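4. Shelf work in the open: what the Lundotness trials do and do not show

Claims that a general-purpose arm is ready for shop-floor chores usually rest on a short list of jobs: restocking, tidying, sorting returns, putting a thing back where a customer found it. In Section 3 we went through the published versions of these claims and found that most of them stop at the grasp. The robot picks the item up, the item stays in the gripper, and the attempt is scored as a success. What a store pays a person to do is the other half of the job. We therefore limited ourselves to one task, returning hand tools to a pegboard display, and scored only the end of it.

4.1 The task

A pegboard looks like an easy case. The holes are regular, the board doesn't move, and the goods are stiff and brightly colored. A teenager in a first job can be left alone with one after a single demonstration. For a two-finger gripper the regularity helps less than one would hope. The hole pattern repeats, so a depth estimate that slips by one hole still looks consistent with itself, and the gloss of the board sends back bright patches that move as the wrist moves. The hooks are thin and pale against a pale background. They also bend.

The hanging arrangement differs from one product to the next, and we think this matters more than the shape of the tools. In Figure 1 the screwdriver hangs by a small white loop at the end of its handle, while the yellow tool below it is carried on the wire through a slot in its own plastic. To return the first, the arm must control a loop it is not holding. To return the second, it must line up a rigid slot with a curved wire, mostly by rotation. The Hutsuliak task description, which we otherwise followed, treats both as "hang item on hook" and gives them the same weight.

Figure 1. Two ways of hanging on the same board: a handle with a small loop, and a slotted plastic tool.
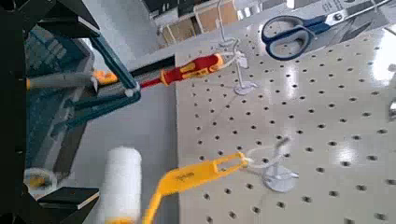

One reader of an early draft objected that we were making a fuss over packaging. Stores can change their loops and slots, the objection ran, and if robots become cheap enough the suppliers will hang everything the same way, as they once agreed on where to print the barcode. We accept that this could happen. It would be a finding about suppliers, though, and a claim that machines can do the chore "yet" has to be tested against the goods that hang in stores now. A household has even less say in the matter. Nobody's garage is going to be repackaged.

4.2 Scoring

An attempt began when the gripper first moved toward the tool and ended when the operator or the controller declared it over. We counted it as complete if the tool was on its hook, the neighboring tools were still on theirs, and no person had touched the robot, the tool or the board in between. There was no partial credit. Time was recorded but did not affect the score, which favors the machine.

We ran 68 attempts under this rule. Of these, 12 were complete.

The number deserves some care in both directions. It is low, and it would have been much higher under the scoring used by most of the work we reviewed. Nearly all the attempts included a firm grasp, and if we had stopped the clock at that point we could have reported a system that hardly ever fails. On the other hand, our rule about neighboring tools is strict, and a store clerk breaks it now and then too. The difference is that the clerk notices the fallen item and picks it up. Our controller had no way of noticing, and went on to its next goal with the same confidence it had before.

The Seltgate rule, which was written for warehouse picking and has since drifted into papers about homes and shops, would have asked only that the item be released inside a marked zone. On a pegboard that is nearly meaningless. A screwdriver released in the marked zone and a screwdriver on the floor directly below it can share an entire trajectory up to the last instant.

4.3 Grasping is not the hard part

We were prepared for trouble with the grasp and met little of it. The red and yellow screwdriver handle in particular is a friendly object for flat fingers, with plenty of surface and a clear color. Figure 2 gives a fair idea of the geometry. The handle is clamped at the tip of long metal plates, close to the end of a peg hook that rises at a slant from the board. From there, the remaining distance is short. A planner that thinks in straight lines will call the job as good as done.

It isn't, for reasons that are dull to list and expensive to fix. The loop that has to go over the hook is on the far side of whatever the fingers cover. It is soft, so its position can't be worked out from the position of the handle. The tip of the hook is small in the camera's view and is often hidden by the fingers themselves at the moment when it matters most. We tried moving the grasp point farther along the handle, which brought the loop into view and made the tool swing. We tried a stiffer grip, which stopped the swing and did nothing for the loop. An added camera off to the side would have helped, and we left it out on purpose, as the product sheet for the arm promises that the wrist camera is enough.

There is also the matter of what stands close by. A display of hand tools is crowded by design, and a wide gripper body has to go somewhere while its fingertips do delicate work. In the setup shown, the yellow plastic handle and its tangle of white loops sit near enough to be caught by a careless retreat.

Figure 2. Red and yellow tool handle held at the fingertips beside the board. 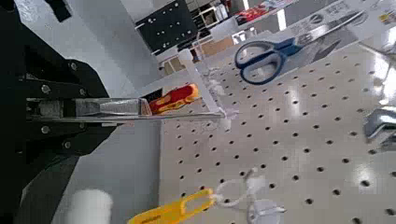 4.4 Clutter, strings and things laid down

The second source of failure had little to do with hooks. Tools on a working shop floor do not wait in neutral poses. People set them on whatever ledge is handy, and the ledge then becomes part of the problem. Take the gray and orange tool in Figure 3, which lies slantwise across a shelf rail above a slatted teal crate. A white tag is tied to its orange tip, with the string hanging down toward the crate. Any person would pick it up without a thought, letting the tag trail. For the planner, the tag is either invisible or an obstacle, and we had no setting that made it the harmless thing it is.

When the tag was ignored, the lifting path was drawn as if the string were not there. When it was treated as solid, the planner found no collision-free path at all for several poses and stopped. We raised this with Handach, the integrator, and were told that tags should be removed before the trial. We declined. If a person must first walk along the display and snip the strings, the person might as well hang the tools.

The same objection applies to a good deal of the preparation we have seen described as "light." Straightening the hooks, turning the goods to face front, clearing the rail and dimming the lamps above the board are each small jobs. Added together they come close to being the chore. Reports of household trials are no better in this respect, and perhaps worse, as the preparation there is done by the authors in their own labs and does not appear in the timing at all.

Slotted crates bring their own difficulty. Their sides are full of narrow openings, and a depth map of them is ragged. Our controller padded the ragged areas generously, which was safe and also closed off the only sensible approach to anything lying above.

Figure 3. A tagged tool lying across the rail, with hooks and hung goods on the board beyond it.

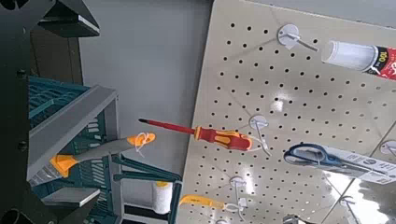 Sections 4.5 and 4.6: 2 min read

4.5 Knowing when the job is over

An open gripper with nothing in it is the state in which every successful attempt ends. Many failed ones end the same way. We stress this point because finger width was the only signal our controller used to decide that a tool had been let go, and we have found the same signal, under grander names, in several of the systems covered in Section 3.

Figure 4 shows an open, empty gripper at the board. A human reader can look past the fingers and check the goods: the screwdriver is on a hook, the paint roller's yellow handle ends in an open loop over another, and the scissors in their packaging are hanging too. The checking is trivial for us, so trivial that it tends to be left out when the chore is written down. It calls for knowing what a properly hung roller looks like, and that a roller is hung by its handle, and that a utility knife lying on its side near the top of the board may or may not be where it belongs. None of that is in the finger width.

We added a crude visual check late in the work. It compared the view after release with a stored view of the full display. Glare defeated it. A bright patch that had shifted was reported as a missing tool, and a missing tool under a bright patch was reported as fine.

Figure 4. Open gripper in front of hung tools.

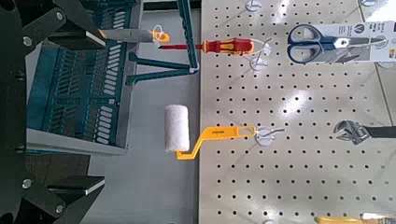

According to another reader, all of this will be solved by scale: with enough recorded demonstrations the robot will learn to check its own work in the same way it learned to grasp. That may be right, and we have no proof against it. We would only ask that the demonstrations include the checking. People who steer an arm remotely check with their own eyes and their own heads, and leave little trace of it in the recorded motion. A system trained on the motion alone will copy the pause and miss what the pause was for.

4.6 Limits of the trial

We used one arm, one gripper and one display. The goods were few and were chosen by the store. Results for towels, dishes or groceries could be better or worse, and we do not offer our count as a rate for chores in general. A gripper with softer fingers, or a second arm to steady the hook, might do well on the loop problem described in 4.3.

We also cannot say what the remaining failures would cost in a store that was open to customers. The nearest comparison we have is with the Seltgate figures, which come from a closed site and a different definition of success, and we do not think the two should be placed in one table.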